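Swapping a CPU in an Old Tower Without Buying Everything Twice

Posted in Repairs, Desktops

Most guides to this job start with a shopping list. Mine starts with a question: are you sure the processor is the problem? I've seen plenty of slow towers get a new chip when what they needed was a new drive. Check that first. If the machine crawls only when it starts up or opens files, close this page and save your money.

Still here? Fine. Find the exact model of your motherboard and look up its list of supported processors. The shop page saying "compatible" is not good enough. Volden sold me a chip that fit the socket perfectly and was not supported by the board at all. It took 3 emails to get a refund.

Before you start

Shut down, unplug the power cord, and hold the power button for a few seconds. Lay the case on its side with the open side up. You can do this with the tower standing, and people will tell you it's fine, but I don't trust a loose screw near an open socket. Touch bare metal on the case before you touch anything else. I own a Grutden wrist strap and I'm not convinced it does more than that.

Taking the old one out

Remove the cooler. If it won't lift, don't pull harder. Twist it a little each way until the old paste lets go. Then release the socket lever, raise the bracket all the way, and lift the processor straight up by its edges. 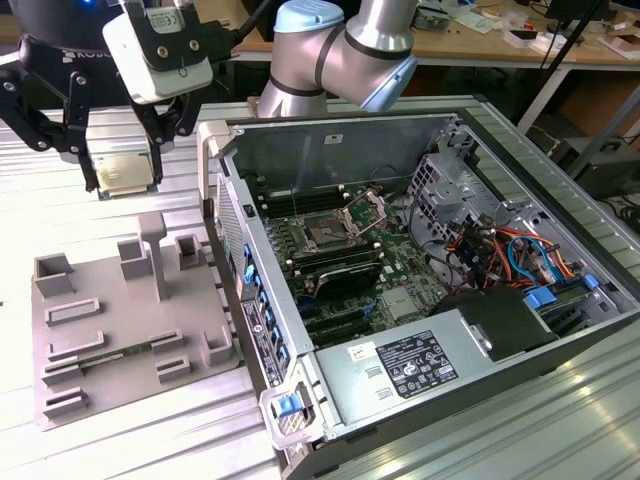 With the bracket up, look for stray paste or dust around the socket and leave the contacts alone. No brushing, no blowing, no "quick wipe." Find the corner mark on the new chip, match it to the one on the socket, and lower it flat. It should need no pressure. If it rocks, pick it up and look again.

Kudness commented that this was overcautious and that a can of compressed air had never hurt a socket in 2 years of weekend repairs. Maybe so. I'd still keep it away from the contacts.

Closing up

Lower the bracket and lock the lever. On some sockets this takes more force than seems reasonable, so check that the chip is seated before you lean on it. Put a small dot of paste in the middle. The expensive tube from Fekete did nothing for my temperatures that the cheap stuff hadn't.

Refit the cooler, plug its fan back in, and tuck any cables clear of the blades. Turn the machine on with the side panel still off and go into the setup screen. The new processor should be listed by name. If the screen stays black, switch off, unplug, and reseat the memory before you blame the chip. An outdated BIOS is the next suspect, and you may need the old processor back in to update it.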